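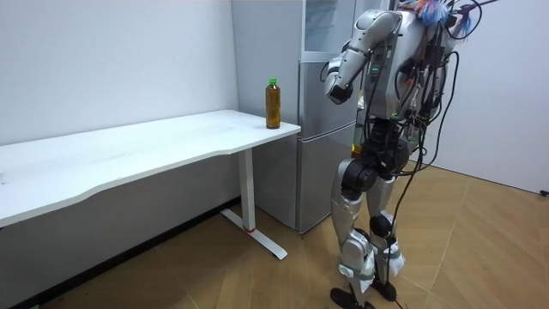

GRITGATE HOUSE SHARED OFFICES
Minutes of the Kitchen and Common Room Meeting, May

Present: Nokuthula Mabuza (chair), Zixuan Hao, Jingyi Lü, Guangming Li
Apologies: Rongrong Jin
The meeting opened at 4.10 pm.

1. Minutes of the previous meeting
Agreed as a correct record, with one correction. The key to the store cupboard is held at the Brestska desk and not by Mallet, as had been written.

2. Refrigerator
Jingyi Lü reported that food was again being left without a name or date. It was agreed that unlabelled items will be removed at the end of each working week, and that milk is exempt. Labels and a pen will be kept in the top drawer. Guangming Li asked whether the silver refrigerator could be moved further from the white desk, as anyone working there has to get up when the door is in use. The chair noted that the only other socket is on the corridor side. Mr Li will measure the space and report back.

3. White desk
The desk remains bookable in half-day periods. Members were reminded that it is not a serving table and that lunch should be eaten in the common room. Zixuan Hao observed that bookings were being made and not taken up - in one case for a whole week - and proposed that a booking lapse after 30 minutes. This was carried, Ms Lü abstaining.

4. Floor
A quotation of £620 had been received from Brekamance for cleaning and resealing the parquet. Members considered this acceptable, but asked for written confirmation that the price includes moving the furniture and putting it back. The work would close the room for up to five days. The chair will ask for dates in the summer. Until then, felt pads are to be fitted to all chairs, and spills wiped up at once with the cloths under the sink.

5. Budget
The balance of the common room fund stands at £3,445. Spending since the last meeting was £305, mostly on crockery and a replacement kettle. Mr Hao asked that receipts be handed in within the month. If the quotation under item 4 is accepted, the cost will be met from the fund and no extra charge made to tenants.

6. Any other business
The recycling bins will be relabelled. A request from Mallet for a second microwave was deferred, pending advice on the load on the kitchen circuit.

Actions
N. Mabuza - write to Brekamance
G. Li - measure for refrigerator
Z. Hao - amend booking rules
J. Lü - labels, felt pads

The meeting closed at 5.05 pm. The next meeting will be held in the common room, and items for the agenda should be sent to the chair beforehand.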